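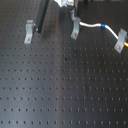
Table perforée et brides de fixation, atelier de Tukside. Photo : Zwane

COMMUNIQUÉ DE PRESSE

Zwane ouvre à Tukside un atelier partagé équipé de tables optiques perforées

Tukside, le 27 janvier 2018 – La société Zwane met à la disposition des laboratoires, des bureaux d'études et des établissements d'enseignement un nouvel atelier de montage à Tukside. Les équipes extérieures peuvent y réserver un poste de travail sur table perforée, avec les brides, les poteaux et la visserie nécessaires. Les premières réservations portent sur le mois de mars.

L'atelier occupe l'ancien magasin de pièces de l'entreprise, dont la dalle a été refaite l'année dernière. Les travaux ont été confiés à la société Flollulport, qui a également repris l'éclairage et l'alimentation électrique. La surface totale est de 286 mètres carrés, local de stockage compris.

« Nos clients nous demandaient surtout de la place, et du matériel de fixation en bon état », explique Anahera Mahuika, directrice de Zwane. « Beaucoup disposent d'un bon instrument mais le posent sur une paillasse ordinaire. Dès qu'il faut retrouver une position d'un jour à l'autre, cela ne suffit plus. »

Un plateau sombre, une grille de trous

Les postes sont organisés autour de plateaux gris foncé à surface mate, percés de trous de fixation disposés en lignes et en colonnes régulières. Les éléments à maintenir sont posés à l'endroit voulu, puis bloqués par des brides métalliques gris clair, coudées, dont le pied plat est serré par une vis dans l'un des trous. La même méthode sert pour les poteaux verticaux, les supports et les passages de câbles.
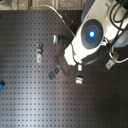 Le choix d'une finition mate a été discuté avec les utilisateurs pendant la phase de préparation. Elle n'évite pas tous les reflets, et l'orientation des luminaires reste un point à régler au cas par cas. Les équipes qui travaillent avec des caméras ou des capteurs sensibles peuvent demander l'extinction d'une partie de l'éclairage au moment de la réservation.

Erdal Karabulut, responsable technique de l'atelier, a rédigé le règlement d'utilisation des plateaux. Il tient en 2 pages et s'applique à tous, personnel de Zwane compris. Les vis se serrent à la main avec la clé fournie, sans rallonge. Aucun perçage n'est autorisé. Les boissons restent à l'entrée, les copeaux et les poussières sont aspirés avant le démontage, jamais soufflés. Un trou dont le filetage accroche doit être signalé sur la fiche du poste.

« Un filetage abîmé, c'est un emplacement perdu pour tout le monde », précise Erdal Karabulut. « Nous préférons qu'on nous le dise tout de suite. La réparation est comprise dans le tarif quand l'usure est normale. »
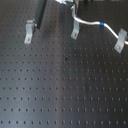
Les brides sont rangées par longueur dans le local de stockage, avec les vis correspondantes. Chaque équipe signe un bon de sortie et rend le matériel le dernier jour. Les pièces personnelles sont acceptées à condition que leur visserie soit compatible avec les plateaux ; un gabarit de contrôle est disponible à l'accueil.

Le passage des câbles a fait l'objet d'une attention particulière. Le règlement demande qu'ils soient maintenus près des supports et identifiés par une marque de couleur lorsque plusieurs équipes se partagent un même plateau. Les couleurs sont attribuées à l'inscription.

Réservations et tarifs

Les postes se réservent à la journée ou à la semaine. La durée maximale est de 10 jours ouvrés consécutifs, renouvelable si le planning le permet. Un montage peut rester en place pendant toute la période réservée – l'atelier est fermé à clé le soir et les plateaux ne sont pas réattribués entre deux journées d'une même réservation.

Les établissements d'enseignement bénéficient d'un tarif réduit. Pour des raisons de sécurité, les groupes sont limités à 5 personnes par poste, encadrant compris. Une séance de prise en main est obligatoire avant la première utilisation. Elle est assurée par Vy Kim, technicienne de montage, et porte sur le choix des brides, le serrage et la remise en état du plateau.

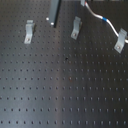
Pour un montage simple, Vy Kim conseille de placer d'abord les poteaux les plus hauts, puis de fixer les câbles en dernier, quand les positions ne bougent plus. Une feuille quadrillée reproduisant la grille du plateau est remise à chaque équipe, qui peut y noter ses emplacements et préparer la séance suivante.

Une deuxième salle est à l'étude à Cinstead, dans des locaux que Zwane utilise aujourd'hui comme dépôt. « Nous regarderons d'abord comment se remplit le planning de Tukside », indique Thịnh Cù, chargé du développement. « La décision dépendra aussi de la nature des demandes, courtes ou longues. »

À propos de Zwane

Zwane fournit et entretient du matériel de fixation et de montage pour les laboratoires et les ateliers de mécanique de précision. L'entreprise est installée à Tukside et dispose d'un dépôt à Cinstead.

Contact presse : Khải Thân, service communication, Zwane, Tukside
Les visuels sont disponibles en haute définition sur demande auprès du service communication.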